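## 4 Arbeitsspeicher und Laufwerkskabel im Tower-PC

Gültig für die aufbereiteten Tower der Reihe Sevmont. Abschnitt 3 (Öffnen des Gehäuses) muss abgeschlossen sein, die Seitenwand ist abgenommen.

**Benötigt:**

- Kreuzschlitzschraubendreher PH2
- Erdungsarmband mit Krokodilklemme
- Speichermodule gemäß Beipackzettel Zornholm
- Kabelbinder, Seitenschneider
- Gerätekarte mit Inventarnummer (in den Mustern dieses Abschnitts: 1404)

> **Vorsicht:** Netzstecker ziehen, danach den Einschaltknopf fünf Sekunden gedrückt halten. Das Netzteil selbst wird nicht geöffnet, auch nicht bei gezogenem Stecker.

### 4.1 Vorbereitung

1. Gehäuse auf die Seite legen, offene Seite nach oben.
2. Erdungsarmband anlegen und an einer unlackierten Stelle des Gehäuses festklemmen.
3. Lose Kabel vor dem Lösen einer Verbindung fotografieren. Das Foto kommt zur Gerätekarte.
4. Staub mit Pinsel entfernen. Druckluft nur in kurzen Stößen, Lüfterräder dabei festhalten.

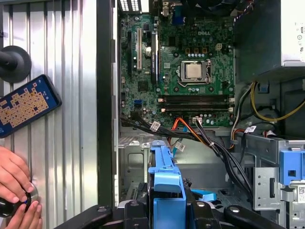 Die Speichermodule werden immer vor den Laufwerkskabeln bearbeitet, damit die Steckplätze frei zugänglich bleiben. Kabel, die quer über den Arbeitsbereich laufen, zur Gehäusekante hin wegführen und locker fixieren. Bei ausgebautem Kühler ist besondere Sorgfalt nötig: Der Prozessor liegt dann offen in seinem Metallrahmen mit Verriegelungshebel, und die vier schwarzen Speichersteckplätze befinden sich in unmittelbarer Nähe. Werkzeug nicht über dem Prozessor ablegen oder übergeben. Der Hebel bleibt während aller Arbeiten in diesem Abschnitt unberührt.

### 4.2 Speichermodule einsetzen

1. Beide Halteklammern des Steckplatzes nach außen drücken.
2. Altes Modul senkrecht herausziehen, nur an den Schmalseiten anfassen.
3. Neues Modul so drehen, dass die Kerbe mit dem Steg im Steckplatz übereinstimmt.
4. Modul gleichmäßig an beiden Enden eindrücken, bis die Klammern einrasten.
5. Bei zwei Modulen die Reihenfolge nach dem Aufdruck auf der Platine einhalten. Fehlt der Aufdruck, gilt Tabelle 7 im Anhang.

**Hinweis:** Sitzt ein Modul schief, nicht nachdrücken. Herausnehmen, Kontakte prüfen, neu ansetzen.

### 4.3 SATA-Datenkabel anschließen

Die Kabelfarbe hat keine technische Bedeutung. Orangefarbene und hellblaue Kabel sind gleichwertig - maßgeblich ist allein der Anschluss auf der Platine.

1. Stecker am L-förmigen Profil ausrichten und gerade aufschieben.
2. Systemlaufwerk an den ersten Anschluss, weitere Laufwerke in aufsteigender Folge.
3. Kabel mit einem weiten Bogen verlegen. Knicke sind unzulässig.
4. Vorhandene Kabeletiketten nicht entfernen. Neue Etiketten nach Schema Stotwood beschriften.

> **Achtung:** Stecker mit Metallklammer erst entriegeln, dann abziehen. Ohne Entriegelung kann die Buchse von der Platine abreißen.

### 4.4 Laufwerksträger

1. Träger am Kunststoffgriff fassen und gerade in den Laufwerkskäfig einschieben.
2. Auf beidseitiges Einrasten achten.
3. Stromkabel vom Netzteil ohne Zug aufstecken. Nicht benutzte Stecker bündeln und abseits der Lüfter befestigen.

### 4.5 Prüfung

1. Kühler, sofern ausgebaut, nach Abschnitt 5 montieren. Ohne Kühler nicht einschalten.
2. Auf vergessene Schrauben und lose Kabelbinderreste kontrollieren.
3. Erdungsarmband abnehmen, Netzkabel anschließen, einschalten.
4. Speichergröße und Laufwerke in der Firmware ablesen und auf der Gerätekarte eintragen.
5. Prüfprogramm Sultana starten. Bei Fehlercode 67 Gerät ausschalten, Netzstecker ziehen und 4.2 wiederholen.

Bleibt der Fehler bestehen, Gerät mit Karte an die Werkstattleitung (Kasun Gamage) geben.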